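Home Opinion Letters Archive Contact
Filed under: Everyday Life

The right to send it back
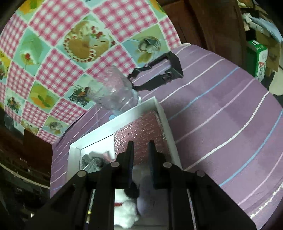 I moved to this country with one suitcase, and for the first years I bought almost everything by post. I did not know the shops, and I was shy about my accent. So I know parcels well: the white box, the sheet of reddish-pink bubble wrap pushed into a corner, the small pleasure of lifting the lid. I also know the other half of the story, when the thing is wrong and must travel home again. It is this second half I want to write about, because I believe we have made it too easy, and that we pay for it in ways that are not printed on the receipt.

In the town of Hilov, where I grew up, you could not really return anything. If my mother bought shoes and they pinched, she took them to the shoemaker, and he put them on a wooden form for two nights. If they still pinched, they went to my cousin. The shopkeeper would have listened politely to a complaint and then asked about my grandmother's health. I do not want to paint this as a golden time. People were cheated. My father once bought a radio that never gave a sound, and he kept it on the shelf until he died, as a kind of accusation. A law which would have given him his money back would have been a good law.

When I learned that here a customer can change his mind for no reason at all, I thought I had misunderstood the English. I asked my neighbour, Augustina Korletey, to read the paper for me. She laughed and said yes, it was so, and that she herself had sent back a coat the same morning. It was a good coat. She just did not feel like a person who wears such a coat. I remember I was full of admiration. A whole country where you can be wrong about yourself and it costs nothing!

I became quickly used to it. I ordered trousers in two sizes and kept one. I ordered a lamp from a firm called Derar, did not like the light it gave, and sent it back with the bulb still inside. One spring I looked through my bank statements and found that in the month of May I had made 12 purchases and received money back for more than half of them. I am not a rich man and I do not think of myself as a careless one. Yet a good part of my month had been spent in a queue with a parcel under my arm.

My friend Seung-woo Yoo worked for two years in a warehouse where returned goods arrive. I had imagined, as I suppose most people do, that somebody opens the parcel, looks at the thing, folds it nicely and puts it on the shelf again. Sometimes it goes like this. But he told me that for cheap articles it was often decided that looking costs more than the article. On his worst day his shift had 2,311 parcels waiting in the morning, and by the afternoon they were sorting by price only. Under a certain price, a thing with no fault went into the same cage as a thing with a fault. He told me this without anger. He said the hardest part was the gifts, because some people forget to take out the card.

I will be told that this is a fault of the companies and that the customer is not to blame. I agree in part. The companies invited us. They print the return label before we have even seen the goods, and they know very well that a person who is not afraid of making a mistake will buy more. An acquaintance of mine, Edit Szekeres, has a small business in handmade slippers, and she says she cannot compete with this. When a big seller gets slippers back, it is a number in a table. When she gets slippers back with the soles dirty, it is her evening. She put her prices up last year, and she says openly that those who keep their slippers are paying for those who do not. I think that is true for all of us, everywhere, only the others do not say it.

Still, an invitation can be refused. What troubles me more than the waste is what free returns have done to the moment of choosing. Before, I used to measure my foot. I asked people. I went away and came back, and the wanting either grew or went out like a candle. Now I press the button so that I can do the thinking afterwards, at home, when the thing is already on my bed and I am a little in love with it or a little disgusted. It is a strange way to use one's mind. I have noticed that I also remember my purchases less. Of that year with the lamp I could not tell you what else I had in my hands.

There is an objection I take seriously, and it was put to me by Danica Tichý, who teaches at the evening school where I go for grammar. She uses a wheelchair, and she reminded me that for her the fitting room is often a cupboard with a step in front of it. Her home is her fitting room. If returns become expensive, it is she who pays first, and also mothers with small babies, and anyone who lives far from a bus. I had not thought of it, and I was ashamed. So I do not ask to abolish the right. A faulty thing must always go back, without a fee and without a long discussion. And a person who cannot try things in a shop should be able to try them in her kitchen.

What I would like is more modest. I would like the return to cost a small amount for the rest of us, the price of a coffee perhaps, enough that the hand stops for a second above the button. I would like sellers to be obliged to publish how much of what comes back is sold again and how much is thrown away. We have this kind of information on a tin of soup, so I do not see why it should be impossible for a jacket. And I would like the sizes to mean something. I have in my cupboard three shirts with the same number in the collar, and I can close only one of them.

There is a shop near the station, Selvanayagam, which sells cloth and household goods. On the wall by the till is a notice written by hand: "Please think. We will wait." The first time I read it I was offended, as if somebody had called me foolish. The owner let me stand there with a tablecloth for a very long time. He brought it to the window so that I could see the colour in daylight, and he told me that it would shrink a little at the first wash, so I should take the longer one.

I am 51 years old and I have owned that tablecloth now for longer than any lamp. It has a wine stain near one end which I cover with the bread basket – my guests all know it is there. It did shrink, as he said, and it fits the table.

Next: Letters on the bus timetable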